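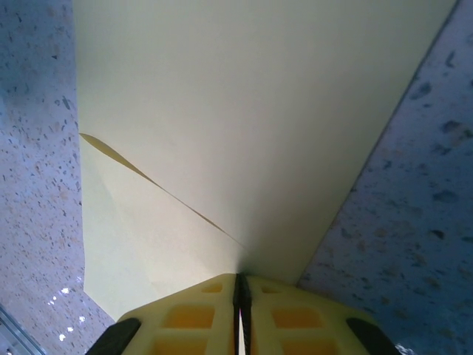
Home Exhibitions Collection Print Room Notes Visit

Filed under: Murals & Works on Paper / Condition Notes

May
By Wakana Shibata

Pre-installation checklist with comments: Ichikawa mural studies, east gallery

Scope: painted wall panels, preparatory drawings and the one slide projection. Walk-through done with Kanako Koyama, starting at 8 in the morning, before the wall crew arrived. Items are marked OK, HOLD or REDO. A HOLD must be cleared in writing before the room opens. A REDO goes back to whoever signed the earlier sheet.

1. WALLS AND FIXINGS

1.1 Load rating posted for each hanging wall -- OK
Comment: The north wall label still shows the old rating. The new one is on the drawing set. Replace the label.

1.2 Panel cleats level and fully seated -- HOLD
Comment: Panel 4 rocks when pressed at the lower left corner. The cleat is level and the wall is not. Shim behind the lower bumper and recheck under light hand pressure. Do not shim the cleat.

1.3 Security screws fitted -- OK
Comment: Arken hardware throughout. Driver bit is kept in the key cabinet and signed out by name.

1.4 Clearance between panel backs and wall -- OK
Comment: Air gap is continuous. No insulation or cable touching the panel backs.

2. PAINTED SURFACES

2.1 Raking light inspection, front -- OK
Comment: Flaking along the old join on panel 2 matches the incoming report. No new loss. The consolidated area reads slightly glossier than the surrounding house paint; this was accepted at the last review and needs no action.

2.2 Surface dust -- REDO
Comment: Plaster dust on the top edges of all panels. Soft brush toward a screened vacuum nozzle, lowest setting. No cloths. The blue passages on panel 3 come off on anything that drags across them.

2.3 Touching distance -- HOLD
Comment: Floor line is taped at 18 inches. The loan agreement asks for a physical barrier at the corner where visitors turn into the second room. Tape alone does not meet it.

3. WORKS ON PAPER

3.1 Mounts and hinges -- OK
Comment: Hinges checked on every study. The large ceiling study was rehinged at the top edge only, so it hangs free and moves a little in its frame when the case is opened. Normal.

3.2 Glazing -- OK
Comment: Acrylic, no scratches in the sight area. Film was left on one interior face and has been removed.

3.3 Case seals -- HOLD
Comment: Case 8 does not close evenly. The gasket is pinched at the hinge side. Jultine supplied the case and should supply the gasket. A trimmed strip from the stockroom is not acceptable, as the foam in stock has not been tested for off-gassing.

3.4 Light level at the surface -- REDO
Comment: Meter reads above the limit at the two studies nearest the doorway. The spill comes from the lobby track, and the gallery fixtures are within range. Re-aim the lobby heads, then take the readings again with the doors open.

4. PROJECTION AND POWER

4.1 Projector ventilation -- OK
Comment: Rumel housing, both vents clear. Intake filter changed.

4.2 Cable runs -- HOLD
Comment: Run along the base of the bench needs a cover. The present cover stops short of the outlet. The exposed length lies in the wheelchair route.

4.3 Sound level -- OK
Comment: The film's organ passage is the loudest section and was used for the test. No vibration felt at the shared wall. Kanako asked for a second check with the panels hung, which I have added to the final sheet.

5. EXITS AND PUBLIC SAFETY

5.1 Exit signs visible with projection running -- OK

5.2 Route width at bench -- OK
Comment: Bench moved back one floor tile. Mark its feet so that it returns to the same place after cleaning.

5.3 Extinguisher type and access -- OK
Comment: Clean agent unit, tag current. Crates must be kept out of the alcove in front of it.

6. PAPERWORK

6.1 Incoming condition reports on file -- HOLD
Comment: Panel 1 report is missing its reverse photographs. The lender's 2000 report is on file but predates the present backing board and cannot stand in for them.

6.2 Checklist copy to registrar -- OK

Open HOLD items: 1.2, 2.3, 3.3, 4.2, 6.1.
Open REDO items: 2.2, 3.4.

Second walk-through will follow the gasket delivery. Bring the light meter and the long level -- the short one is out of true.

Previous note Next note Back to Print Room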